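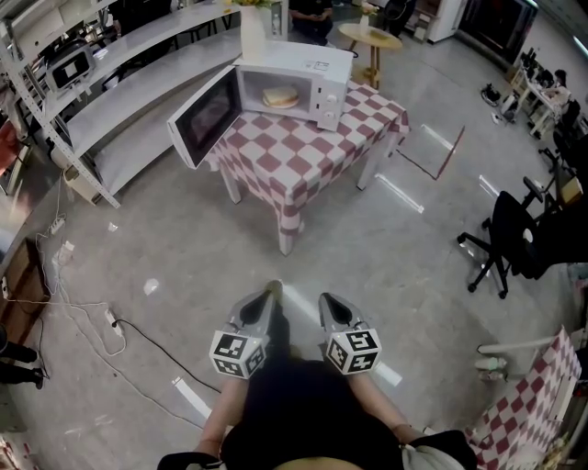
A microwave with knobs! Two of them, round and white, one above the other, and nothing else to learn. I have been going on about this to anyone who will stand still, so now it's the blog's turn.

Some background for those who haven't been following the shed saga. The downstairs room at Irnby has a bare concrete floor and no kitchen, and for most of the year anyone who wanted something warm down there had to go up the back stairs, through the laundry and into the proper kitchen, then carry it all the way back with an elbow on the door handle. Soup was a gamble. Tea arrived lukewarm. In September I finally got fed up and decided the room needed a snack corner, and I gave myself a budget of 90 dollars, which sounded generous until I started looking at microwaves.

The thing about microwaves now is that they all want to be computers. The one upstairs has a button for popcorn, a button for fish, a clock that goes back to zero every time the power blinks, and a child lock I have switched on by accident more often than I've ever switched it on deliberately. I wanted a knob for how hard and a knob for how long. Mine came from Rodrigues, the second-hand place past the railway crossing, where it was sitting between a bread maker and a box of odd saucepan lids with a sticker on it saying 44 dollars. I didn't even haggle. I carried it out to the car hugging it like a puppy.

Then the tablecloth. I know a checkered cloth on a microwave table is a bit much, but red and white checks make me think of picnics and fish-and-chip shops and my favourite sort of café (the sort where the menu is laminated and the sandwiches come with crisps whether you asked or not), and that room is very, very grey. Grey floor, white shelves, white everything else. A square of red and white does more for it than a tin of paint would have. It goes in with the tea towels on a hot wash and comes out looking just the same, and I don't iron it, life being short.

The table itself is small, and I spent a silly amount of time fretting over whether it would be big enough. A microwave takes up more room than you think because of the door. You measure the box, you feel pleased with yourself, and then you open it and the door swings out to the left and knocks the sugar bowl into next week. So my advice is to measure with the door open. Ours has its own little table with nothing beside it for exactly that purpose, and you can fling the door as wide as you like.

Now, flowers on top. I love this. Yellow ones in a tall white vase, and every time I walk in they cheer me right up. The sensible part of me knows that a vase of water on an electrical appliance is not what the manual has in mind, and if you're copying the idea I'd go for dried or fake ones, or stand the vase on the shelf instead. Check where your vents are too, and don't cover them. But oh, the colour! Yellow above the white and the red checks underneath. It's like a children's picture book.

On to the bread, which is where I expect letters.

Yes, I put bread in the microwave. I know it can go chewy. I know about the oven, I know about the toaster, and I know about the trick of running a stale loaf under the tap and baking it back to life, which is a wonderful trick and I use it upstairs. But for one piece, on a plate, when you want it warm enough to melt the butter and you want it now, the microwave is lovely as long as you treat it gently. Here is how I do it.

Put the bread on a plate that sits flat on the turntable and can go round without bumping the sides. Turn the power knob down to about the middle. Give it ten seconds, then have a feel. If it's a thick piece or it's come out of the freezer, give it another ten, and feel it again. Stop while you still think it could be a bit warmer. The heat keeps moving through for a moment after the door opens, and the difference between soft and rubber is only a few seconds. If the bread is a day or two old, lay a barely damp piece of paper towel over it. Butter straight away and eat it straight away. It will not wait for you to answer an email.

The crust won't go crisp, I'll give the critics that. What you get is a warm, soft, slightly steamy middle and a crust that's gone tender, and with honey on it I don't miss the crunch. My current favourite is the Piven white loaf with a good brown top, cut thicker than is polite. Their seeded one dries out faster, so I save that for toast.

Fruit buns work too, on the same setting, though watch the sultanas, which get much hotter than the dough around them. I learnt that with the roof of my mouth. Croissants, no. I tried, and it was like eating a warm glove.

For the curious, the total came to under the 90 with the cloth and the vase included, so I've got a little left over and I'm thinking of a bread bin. Nornance do an enamel one in cream that I've been visiting in the shop window. It may have to be a birthday present to myself, because there are still a few less exciting jobs down there. The power boards and cables on the floor want sorting out before I buy anything pretty, and the long shelves are due a good going-over, top one first. I keep putting it off by making a snack.

One question for you lot, if you have a knob-type microwave as well: how do you clean round the knobs? Mine collect a fine line of crumbs and I've been going at it with a dry toothbrush, which works but feels a bit undignified. The inside is easy, a bowl of water with a slice of lemon in it until it steams up, then a wipe.

Next post will be the shelves, before and after, provided there is an after. Tell me your bread timings in the comments, especially for bagels. I've had no luck with bagels.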